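Report on the Visit to the Strand Paper Mill

In June, 13 members of the regional archives association visited the Strand mill at Kovden to learn how paper for long-term records is made and tested. The group was received by Aliki Vlachopoulos, head of quality, who led the tour and answered questions throughout the morning.

The mill has produced paper on the same site for several generations. Its main product for archives is a heavy uncoated cotton sheet sold under the name Wurby. Members followed the process from the beating of the fiber to the drying section, where the speed of the line is adjusted to the weight of the sheet. Ms. Vlachopoulos noted that most complaints from record offices concern curl, and that these usually trace back to storage conditions at the receiving end. 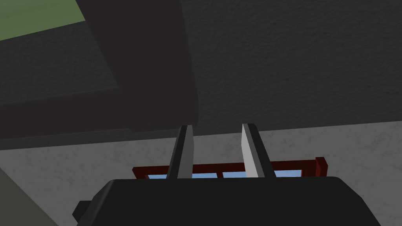
The second half of the visit was given over to the testing room. Samples from each batch are checked for acidity, fold strength and tear. Retained samples are stored in 211 numbered boxes, the oldest of which dates from the opening of the present building. Several members asked whether outside institutions might consult this collection. Requests are considered in writing, and a reply should be expected within 15 working days.

Discussion then turned to price. Small offices ordering fewer than 35 reams at a time pay a higher rate, and the association was encouraged to consider joint orders. The Vekari county office has offered to collect figures from interested members before the autumn meeting.

The association thanks the mill for its hospitality. Copies of the test sheets handed out during the visit are available from the secretary on request.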